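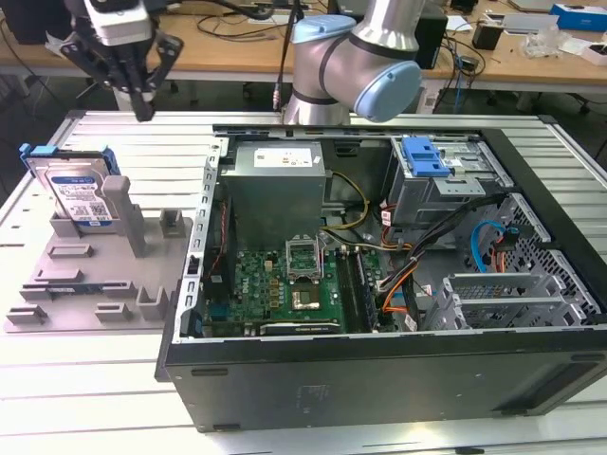 **Proyecto de fin de curso: desmontar, limpiar y volver a montar un PC de sobremesa**
Sábado, 27 de junio de 2026

Empiezo por confesar que elegí este proyecto porque pensaba que iba a ser el fácil. ¡Un ordenador viejo, cuatro tornillos y a correr! El taller Vulbridge nos dejaba usar sus mesas y sus equipos retirados, y a mí me tocó una torre que en la etiqueta de inventario figuraba como la 739. Así la voy a llamar en todo el informe, porque después de tantas tardes ya le he cogido cariño.

## Lo que quería hacer

La idea era aprender para qué sirve cada pieza tocándola, sin mirar esquemas hasta el final, y escribir una guía corta para quienes hagan el módulo el curso que viene. El presupuesto era de 12 euros (pasta térmica, bridas y un pincel nuevo) y me sobró algo, porque las bridas me las prestaron.

## Abrir la caja

Se trabaja muchísimo mejor con la torre tumbada y sin la tapa lateral. Lo intenté de pie el primer día y acabé con la linterna en la boca, así que ni caso a los vídeos que lo hacen así. Tumbada, la fuente queda arriba a la izquierda, la placa verde debajo y la jaula de los discos arriba a la derecha, y se llega a todo sin retorcer la muñeca.

Lo que más me costó fueron los cables. Los de alimentación, amarillos y negros, salen de la fuente y se plantan en mitad de la placa, y por encima te encuentras los SATA, que en la 739 son naranjas, rojos y uno azul claro. Que sean de distinto color ayuda, pero el color no te dice qué va dónde. Mi consejo es apuntar los dos extremos de cada cable antes de soltar nada. Yo no lo hice en abril, con la primera torre que abrí, y me pasé una tarde entera deshaciendo el lío.

## El procesador

Aquí fui con mucho miedo, lo reconozco. El zócalo lleva un marco metálico que se levanta hacia arriba y deja el procesador al aire. No hay que hacer fuerza. Si hace falta fuerza es que la palanca no está suelta del todo, y entonces se para, se respira y se vuelve a mirar. Para limpiar los restos de pasta usé alcohol y un paño que no suelta pelusa, siempre desde fuera hacia dentro (al revés la repartes por todas partes, comprobado).

## Discos y piezas sueltas
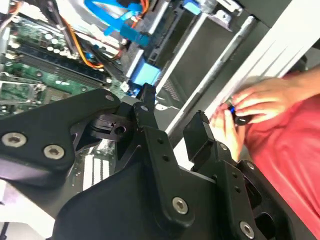 Con las piezas pequeñas la regla que me puse fue sujetarlas con las dos manos y no soltarlas hasta saber dónde iban a quedar. Suena exagerado, pero una pestaña de plástico rota no tiene arreglo, y en Rarnberg, la tienda donde pregunté por recambios, no venden la pestaña sola. También conviene fijarse en los conectores de plástico que quedan metidos entre otras piezas: se tira del conector, nunca del cable, aunque el cable esté ahí tan a mano.

El disco duro lo dejé aparte, en un soporte gris impreso en 3D que va de maravilla para que no ruede ni se caiga. Si tuviera que repetir el proyecto, me imprimiría otro para los tornillos. Los míos vivieron en una tapa de yogur y perdí 9.

## Lo que cambiaría

Había pensado numerar las chapas de las ranuras de expansión para volver a ponerlas en el mismo sitio y me parece trabajo perdido, las de mi torre eran intercambiables. En cambio habría dedicado más tiempo a soplar la rejilla de panal, que guarda polvo en cada agujerito y con el pincel no sale bien.

Me queda pendiente recoger los cables con bridas, pasar la guía a limpio y devolver el pincel, que al final también era prestado.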